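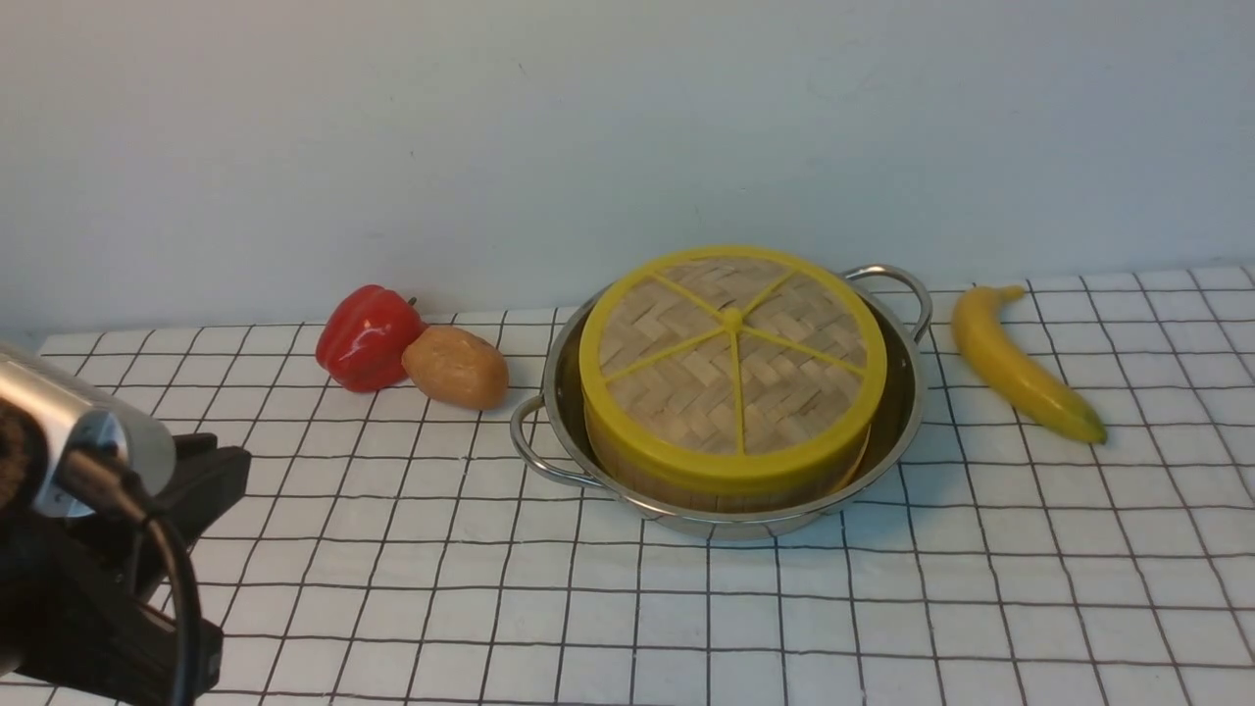 Finished the first pass through the scansion papers at 6:40 this morning. There are 28, all on the same assigned poem, and the marking scheme held up better than it did in the spring. Part A asks for stress marks over each syllable, Part B for a foot division, Part C for one substitution named and defended. Part D is the short writing task, two lines of iambic pentameter on a kitchen object. I put my own sample on the sheet so that they would have a model with its faults left in. The object was a bamboo steamer sitting in a steel pan with a loop handle on each side, the lid woven in herringbone with a bright yellow rim. The trouble is "bamboo," which moves its stress depending on what follows. Alone it is weak-strong, but in front of "steamer" many readers pull the weight back to the first syllable. I scanned it as "the BAM-boo STEAM-er IN its PAN of STEEL" and gave a note on the promoted "in." Benjie Ambrosio objected in writing that "in" should be left weak and the foot marked as a pyrrhic. He gets full credit. I would still promote it.

Part B remains the weak section. The usual error is to treat a word boundary as a foot boundary. Sofia Kyriakidis divided every line that way and then had to invent a three-syllable foot to use up what was left, and she labeled it an amphibrach, correctly, which makes it hard to mark. Half credit with a comment. I need to say plainly on the next sheet that a foot may end in the middle of a word. It is in the Illeck handbook on the second page of the meter chapter, but the example there is a poor one, a line with a feminine ending, so they meet two problems at the same time.

Met with Hussam Hakim in 408 at ten to compare marks. We had each scored the same 71 lines without looking at the other's sheet, and we differed on 13. Most of those came down to monosyllables in weak positions after a pause. Hussam marks a trochee whenever a line opens with a verb. I mark one only where the second syllable is clearly lighter than the first. Neither rule is written in the scheme. We agreed to accept both if the student gives a reason, and to drop the word "correct" from the Part C heading. I will send the new wording to Dalibor Zeman, who has the afternoon section and has not started marking.

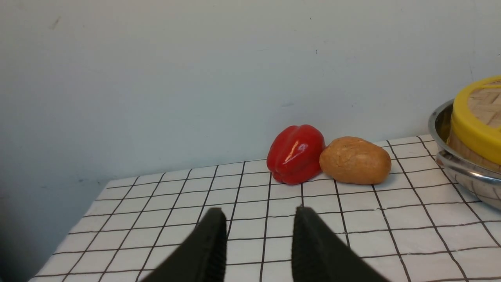
The other item was elision. The scheme says that "heaven" and "power" may be read as one syllable or two, but it does not cover "every" or "different." Hussam wants a closed list. My own view is that a closed list will be out of date by the second poem, and that a rule is better: a weak vowel next to r, l or n may be dropped if the line is otherwise regular. He pointed out that this lets a student drop almost anything. True. Left it open until Dalibor has had a look.

Tried Plirkano again after lunch. It takes plain text and returns stress marks, and the department has it until the end of August. On regular lines it is fine. It does not know about pauses, and it reads "record" as a noun every time, so the second stanza of the assigned poem comes out with a spondee that is not there. Four papers have the same spondee. I have not written anything on those papers yet - the mark may have been reached honestly, and one of the four has a pencil draft on the back with the same stress crossed out and then put back. Will ask for a reading aloud in class, everyone, two lines each, and see who stresses the first syllable.

Ayman Haddadin stopped by to ask if he may do his presentation on the Mistirov translation, and not on the one in the packet. The meter is looser, with a lot of anapests in the fourth foot, and the rhyme is dropped after the first section. I said yes on condition that he hands out both versions side by side with line numbers. He will need to renumber, as the Mistirov runs the two short stanzas together. Eight minutes, plus questions.

To do: revise the Part B instruction. Replace the Illeck example. Copy the stress chart at the larger size (the macrons were unreadable from the back row). Return the Masri anthology, overdue. Ask Dalibor about "different."

Print this entry | E-mail this entry

Home | Diary | Course Notes | Reading Lists | Archive | Links

Contact | Copyright, all rights reserved | Back to top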